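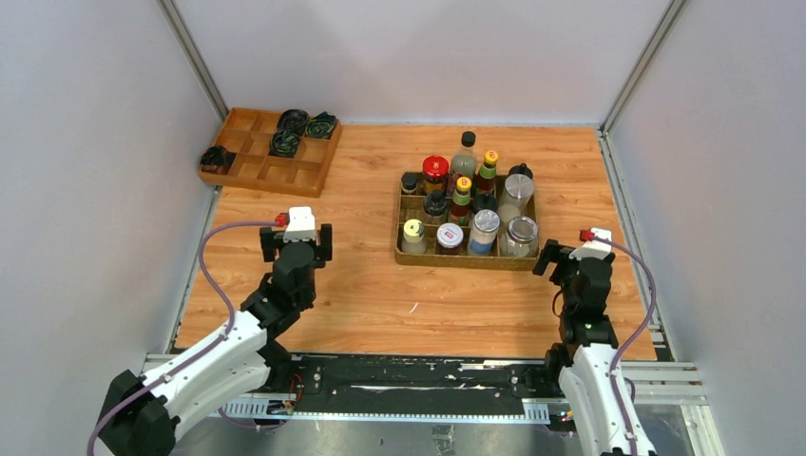 Trakari Cable Label Corpus

Trakari is a text dataset of labels that people write on their cables, adapters and cable boxes at home and in small offices. It contains 1,530 labels, each one copied as the writer wrote it, with the spelling errors kept. This file explains what is in the data and how to use it.

Why this data

Many collections of short text exist already, but most of them come from messages or product titles. A label on a cable is a different kind of text. It has two or three words, it has no grammar to speak of, and it is written for one reader, who is often the writer himself some years later. I wanted to study how people shorten words when the space is very small – for example "prntr", "old lapt." or "NOT for router".

Files

labels.csv – the main table, one label in each row
writers.csv – one row for each writer, with no personal information
splits/ – lists of row numbers for training and testing
notes.txt – remarks on labels which were hard to read

Columns in labels.csv

id: a number which does not change between versions
text: the label as it was written
expanded: the full form, if the writer could tell us what it means
surface: tape, paper tag, tie, direct on plug, box or other
tool: pen, marker, pencil or label printer
writer: points to a row in writers.csv
lang: the main language of the label

If a value is not known, the cell is left empty. Please do not read an empty cell in "expanded" as a label with no short forms. It only means that the writer did not remember, or was not asked.

How the labels were collected

The labels come from 70 writers. Each writer typed the labels into a form and chose the surface and the tool from a list. The first part was collected for the Dindilum project, which studied handwriting in storage rooms, and has 900 labels. The rest was added later with the same form, except that the question about the tool was moved to the end. We saw no change in the answers, but it is possible that some people skipped it more often.

Cleaning

Full names, telephone numbers and street addresses were replaced by the marks NAME, PHONE and PLACE. Exact copies from the same writer were removed. Copies from different writers were kept – "charger" is of course very frequent. Capital letters and punctuation are as in the original. Line breaks inside a label are shown as a slash.

Splits

There are 5 folds. All labels of one writer are always in the same fold. If you make your own splits, please follow this rule too, or the results will look better than they are. Writers repeat their own short forms very much.

Known problems

Most labels are in English, and the other languages are too few for any serious comparison. People who label their cables are probably more orderly than people who do not. The value "other" in the surface column was used for too many different things, and I plan to divide it in the next version.

Changes

1.2 – Thu 8 January. Corrected wrong language codes, added notes.txt.
1.1 – October. Added the second part of the labels.
1.0 – First version, only the Dindilum part.

License

The data is free for research and teaching. For other uses, please write first through the project page. If you find a mistake, open an issue and give the id of the row.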